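**Part-time bench sorter, small parts (Alvarado workshop)**

Usum is hiring one person to sort and pack small household items for the Akodon line. Most of the stock is plastic clothespins, which reach us mixed and leave us in sets by color. Shifts are four hours, mornings only, starting in June.

You would work at a gray marbled table with a white tray in front of you. Pins go from the tabletop into the tray, and full trays go to packing.

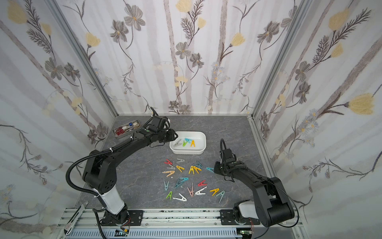
A normal shift is 600 pins. Experienced sorters get to 1,000, but we do not expect that in your first month. Training takes 10 hours and is paid at the full rate.

Some days you will work the other way and start with a full bin.
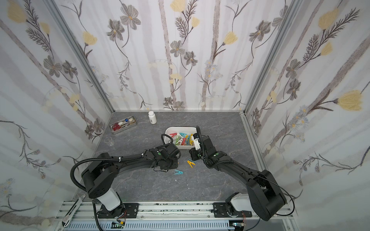 *White bin with mixed colors, two pins out on the table.*

What we need from you:

- Good color vision, including under indoor light (gray and beige are easy to mix up)
- Able to sit or stand at a table for a full shift
- Able to lift a 10-pound carton
- No experience required

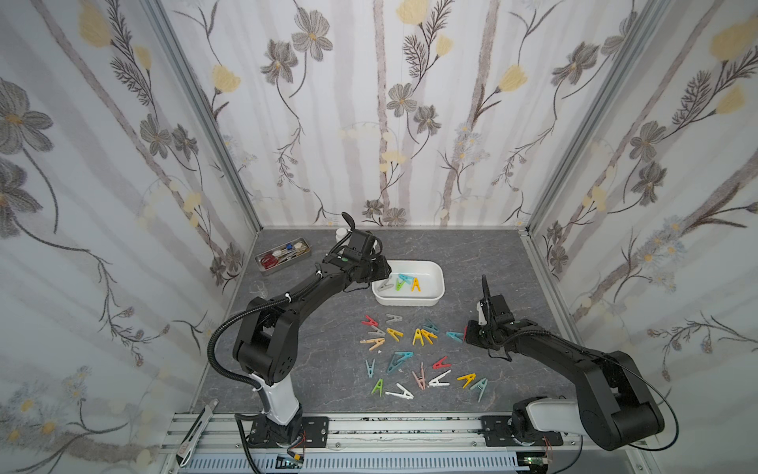 *Four pins in the tray, the rest still on the tabletop.*

There is a $150 bonus after your first full month. Parking is free behind the Udero building.

To apply, leave a short note with your phone number at the front desk for Estrella Magaña. Ask for Ramiro Ortuño if you have questions about hours. Applications close Thu 31 December.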